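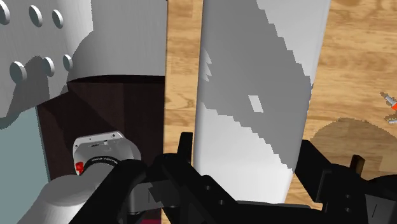 Workshop tips for the robotics club

Put the simulator shadows on before you test a pick-up. A program that works under flat light can lose the edge of a pale part once a shadow falls over it. Domenica Eder's team at Bolstead ran 90 tries with shadows off, then had to start again in December.

Give the tabletop a different colour from the part. White on wood is easy to check by eye.

Line up the gripper before closing it. Long parts twist if one finger touches first, so bring both sides in slowly and stop for 3 seconds before you lift.

Save a copy under a new name each time you change the arm settings. Put your initials in the name. Hiyori and Thijs both had a file called "final" last term and the wrong one went to the Hudasov heat.

Keep small tools and spare rods away from the path of the arm, in the model as well as on the bench.

For the real bench: wipe the finger pads with a barely damp cloth and let them dry. Sticky tape marks come off with a little washing-up liquid. Coil the leads loosely and hang them up.

Laptops go back on charge by 5 pm. Floor Peeters has the key to the cupboard.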